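Favellow puts two sets of gripper pads head to head

We're Favellow, we make hand-held grippers, and this May we finally ran the comparison we keep getting asked about: the Gikia pad against the Trurnitz pad, on cloth, 200 pinches each. Cloth is a pain – it slides, it bunches, it hides its own edge. I did 25 pinches in one go and my thumb complained all Friday!

The full results go to our 12 trial partners first, then onto our website. Pads go on sale in June.

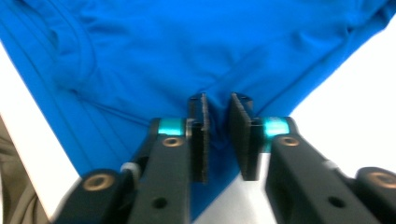
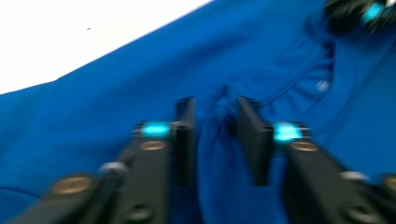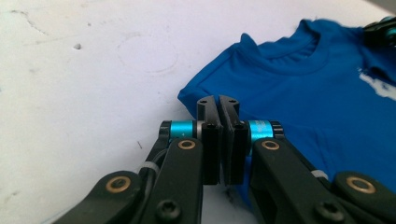
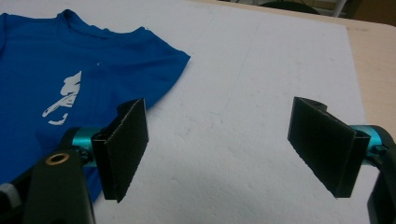 Blue T-shirt, black pads, white work surface.

Ho, one of the 12, has already asked for a longer run of 3000 pinches before choosing, and would like towels included as well.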